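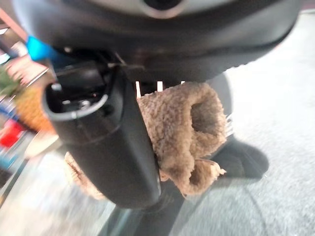
Fleece by the Bagful: Shiuli Uddin on Sorting Winter Soft Goods in August

Posted 14/08/2023

The donation room at Rurnden gets its heaviest drop-offs at the end of summer, when people clear closets ahead of the school year. Shiuli Uddin has run the soft goods side for 5 years. Soft goods, in her room, means anything fuzzy that goes on a body: slippers, mittens, hats, lined jackets, sleeves that came off something else.

"Sherpa is most of it now," she said. "When I started it was knit. Now it's that curly fleece, and it's nearly always tan or camel or cream."

She does the first sort by feel. Good fleece springs back when she squeezes it. Fleece that has been through a hot dryer stays flat, and the curls clump at the tips. Those pieces go in the rag bag, along with anything that smells of smoke.

The second sort is slower. Every opening gets checked, she said, whether it's a cuff, a hood or the mouth of a slipper.

"You put your hand all the way in. I've found keys, a candy cane, a hearing aid. The hearing aid went back to its owner, thank goodness."

Pairs are the main headache. A single slipper folds in on itself and looks like a hat, or like a piece of sleeve, and it ends up in the wrong bin. Uddin keeps a shelf for singles and holds them for 14 days. After that they go to Jarlath Noonan, who cuts them up for pet bedding.

"Jarlath would like me to hold them for less time," she said. "But I had a match come in on day 13 once."

Washing is done cold, inside out, with no softener. Softener coats the pile, in her experience, and the piece never feels right again. Everything is dried flat on racks and then shaken hard, twice. She does not own a fleece brush and doesn't want one.

The room handles up to 700 pieces in August. Most leave by October for the shop in Jaltville, where Hendrik Peeters prices them. Slippers sell first, then mittens. Jackets wait for the first frost.

Asked what she would like donors to do differently, Uddin thought for a while.

"Tie the pairs together. A rubber band, a bit of string, I don't mind. And please, no wet ones in a plastic bag."

Drop-off is at the side door, and the bell works.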